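How to Apply for the Ollcombe Home Solar Rebate

Last updated: 28/10/2019

Residents of Ollcombe who install a rooftop solar system may apply for a one-time rebate from the Home Energy Office. The steps are set out in the order in which they should be completed. Applications submitted out of order are returned without review.

Step 1. Confirm that the home qualifies

The home must be the applicant's primary residence and must be served by a single electric meter. Renters may apply only with the signed consent of the property owner. Condominium units are handled under a separate program.

Step 2. Gather twelve months of electric bills

Collect the bills for the most recent twelve months and add up the total kilowatt-hours used. Enter this total on line 2 of Form 401. Do not enter the dollar amount. If the home was purchased within the past year, attach the closing statement and the bills received to date. 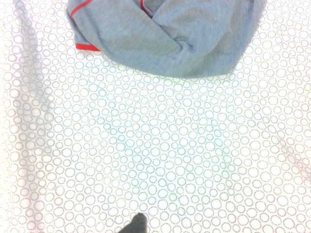

Bills may be submitted as paper copies or as downloads from the utility's website. Each page must show the service address and the account number. Screenshots of a payment history are not accepted.

Step 3. Obtain a written quote

The quote must come from an installer licensed by the state. It must list the panel model, the inverter model, the size of the system in kilowatts, and the cost of labor as a separate item. Panels from Clotine and Plastov are already on the approved equipment list. For any other manufacturer, attach the product data sheet.

Step 4. Submit Form 401 before work begins

Mail or deliver the completed form, the bills, and the quote to the Home Energy Office, 69 Lyimo Street, Room 743. The Office will send a reservation letter once the file is complete. Installation may begin on the date printed on that letter.

Step 5. Schedule the final inspection

When the system is in place, the installer requests an inspection from the building department. Send the Office a copy of the signed inspection card together with the paid invoice. Reservations expire at the end of June, and an extension must be requested in writing before that date.
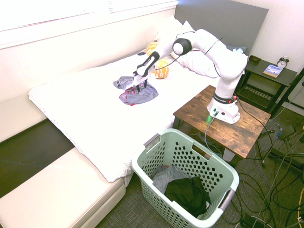 Can the rebate be paid directly to the installer?

Payment is made to the applicant unless the assignment section on the back of Form 401 has been signed by both the applicant and the installer.

Questions about a pending application should be addressed to Morfudd Harries, Program Coordinator. Please include the reservation number in all correspondence.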